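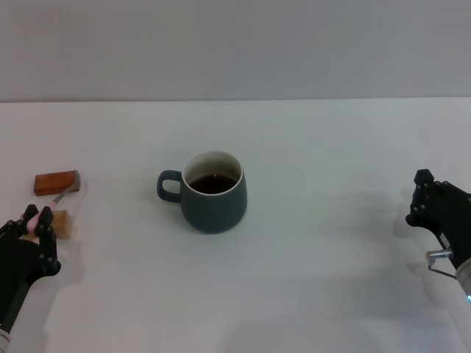 Rutilio Meléndez talks with his hands, and that may be why he is so good at his job. For most of our conversation he had a cup of tea going cold at his elbow, and every time he wanted to explain something he picked up whatever was closest (a pen, my recorder, at one point the lid of a jar) and showed me.

He runs the demonstration room at Juvura, where people teach two-handed robots to do small household tasks by doing the tasks themselves, through the robot. The operator wears a pair of gloves and a headset, and the robot's arms and fingers follow along. Everything gets recorded: the joint angles, the view from the head, the push on each fingertip. Later a model is trained on the recordings and tries the task alone.

"People hear remote control and think of a toy car," he says. "It's so much closer to wearing someone else's hands. You borrow them for the afternoon, and they're a little bigger than yours and they don't feel much, and you have to make coffee with them!"

Coffee is the current obsession. The task the team calls Gallagher is a stirring task. There's a mug, something to stir with, and a few wooden blocks that get moved to a new spot before each take. One hand has to pick up the utensil by its handle, carry it over to the mug, stir and put it back. The other hand is free to steady the mug if the operator wants it to.

I asked why the blocks were there at all.

"Clutter," he says, very happily. "A real kitchen counter has junk on it. If every demonstration starts on a clean table, the robot learns about clean tables. So we put a block next to the handle, or a block right where you'd like to rest your knuckles, and the operator has to work around it. The first week everyone hates the blocks. After that they start asking for meaner ones."

By the end of November the room had recorded 2287 good takes of Gallagher, and he can tell you a surprising amount about individual ones. He remembers a take where the operator missed the handle, stopped, backed off and came in again from the other side. He loves that one.

"We used to throw those away. A miss was a bad take, delete, go again. Then the robot would be working on its own, it would miss, and it had no idea what to do next. Why would it? We had never shown it a person missing. Now if you miss and recover, we keep it. If you miss and knock the mug over, okay, we get a towel."

How long does it take someone to get good? He makes new operators spend five days on nothing but picking things up and putting them down. No stirring, no pouring. He says the hardest thing to unlearn is speed, and the second hardest is looking away. At home you reach for a spoon while looking at the toaster. With the headset on, your eyes have to stay with your hands, so that whatever the operator used to decide is there in the recording too.

"My mother could stir a pot, hold a baby and argue with my uncle," he says. "She would have been a terrible operator. Or maybe the best one, I don't know. I'd have loved to see the data."

He didn't come from robotics. He repaired sewing machines, then taught other people to repair them, and he found he liked the teaching better. The first time he tried the gloves was on a Sunday, at an open house, and he spent 25 minutes trying to turn a cup so its handle faced the other way. There was a line behind him. He went home, he says, and practiced turning cups in his own kitchen with oven mitts on.

Those mitts come up again when I ask about thin handles, which he considers the great unsolved joy of his work. A mug is forgiving. You can grab it badly and still have it. A slim handle lying flat on a table is another matter, and operators develop their own ways in. Some pinch the end and tilt it up. Some curl the fingers around it in one go and fix the angle in the air.

"I don't correct that. Everyone wants me to write down the right way, and I won't do it. I want to see five people do it five ways. What I do correct is hesitation that isn't about anything. If you stop because you're thinking, fine. If you stop because you're thinking about lunch, the robot is going to stop there too, and it never gets lunch."

The next task is called Evska, and it involves folding a dish towel, which makes him groan and grin at the same time. Cloth never lands the same way twice. He has already tried it himself, late in the evening with the room to himself, and got a fold he describes as "a fold, legally."

Before I left he put me in the gloves. I managed to close one finger and thumb on a block, lifted it, and felt absurdly proud. Then I turned to tell him so, and the robot's arm came around with me.

"Eyes on your hands," said Meléndez, already reaching to reset the table. "Again?"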